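The Cupboard Where the Napkins Live

I blame the tablecloth. It was my mother-in-law's, it's big enough to cover a small car, and for most of last winter it lived in a ball behind the slow cooker because I could never get it to fold flat. Every time I opened the cupboard it came out to greet me, along with four tea towels, a single oven glove and a square of something beige that I'd once bought to make into napkins.

So in the first week of January, when everyone else was off buying trainers, I decided I was going to learn to fold. Properly! At my age! I have been folding things since I was tall enough to reach the airing cupboard, and I'd have told you I was fairly good at it until the afternoon I watched Stanisława Adamczyk do a fitted sheet.

Stanisława ran the linen room at a hotel outside Preldale for a good long stretch, and now she teaches a folding class above the haberdashery, which sounds like the dullest way to spend a morning and is in fact a riot. There were 12 of us round two long tables. She had us start with our hands in our laps, just looking at the cloth. One woman near me got the giggles and that was half the table gone.

"You are in a hurry," she told us. "The cloth is not."

Then she picked up a plain cotton square, gave it one shake and laid it down, and it landed so flat you'd have thought it had been ironed on to the table. Mine landed like a dropped pancake. I did it again. Pancake. By the fifth go I'd worked out that I was letting go with one hand slightly before the other, a thing I have presumably been doing for forty years.

We did squares first, then rectangles, then the horrors. The fold I use most since is the plainest one, the corner-to-corner, where you take a square across its diagonal and get a triangle. It's the start of nearly every napkin shape you'll ever want, and it shows up every fault. If your cloth isn't truly square (and most of mine aren't, especially the ones I hemmed myself while watching telly) the points won't meet, and you have to choose where to hide the difference. Stanisława hides hers on the underside, towards the fold. I used to tug at the corner until it gave in, which stretches the bias and leaves you with a sad little ear that never lies down again.

The other thing she's fierce about is the edge. Run the side of your hand along the fold from the middle outwards, both ways, and don't go back over it. I'd always smoothed from one end to the other, pushing a wrinkle ahead of me like a snowplough and then wondering why there was a lump at the far side.

I came home and emptied the cupboard on to the kitchen floor. It took all of Sunday, January 12, 2025, with a break for soup. I found a Cadik tea towel I'd been given as a leaving present, still with the cardboard band on, and three cushion covers for cushions we no longer own. I found the McKinnon picnic blanket, which has a waterproof backing and a will of its own, and which I have decided is not a foldable object. It gets rolled. Life is short.

Everything I was keeping went through the same business: shake, lay, look, fold, smooth. Tea towels go in thirds lengthways and then in half, so they stand up in the basket like files and you can pull one out without bringing down the rest. Napkins are quartered and stacked with the folded edge facing out. The giant tablecloth needed a second person, so I called my husband down, and we did that dance where you walk towards each other and pass the corners over – he kept turning the wrong way, and so did I, and at one point we were both holding the same end.

Last of all was the beige. It's a soft, slightly slithery cotton and it had been folded badly for so long that it had opinions about where the creases should be. I'd lay it out, bring the corner across, and one flap would curl back on itself the moment my hand was off it. Or I'd get the top layer beautifully flat and find that the bottom one had wandered, leaving a gap where the edges should have been together. 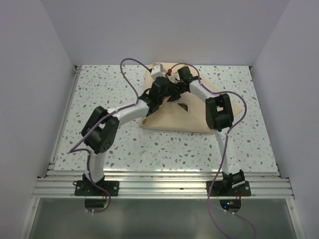

What fixed it in the end was damp. Stanisława keeps a spray bottle on the table and gives stubborn cloth the lightest mist, then leaves it be for a few minutes before she touches it again. I used the bottle I keep for the ferns. One mist, one cup of tea, and the beige went over corner to corner and stayed put. I may have called my husband back down to admire it. He was very good about it.

It also helps to hold the cloth in place near the fold with one hand while the other does the moving. I'd been anchoring mine miles away, at the far corner, so everything in between was free to slide about as it pleased. And a smooth table beats a bed every time, lovely as it is to fold on a bed. The duvet sinks under your hand and you lose the edge.

I did get tempted by the gadgets. Wunduner do a folding board with hinged flaps, and a friend swears by hers for T-shirts, so I borrowed it for a week. For shirts, yes, wonderful, I felt like I worked in a shop. For anything without sleeves I was quicker by hand, and it took up the whole worktop.

The cupboard has mostly held. The slow cooker has its shelf to itself, the tea towels are standing up, and the tablecloth sits at the bottom in a neat, heavy slab. The oven glove is still on its own. I'm going back to Stanisława in April for the advanced morning, when we do fitted sheets again and, if there's time, the napkin that looks like an artichoke.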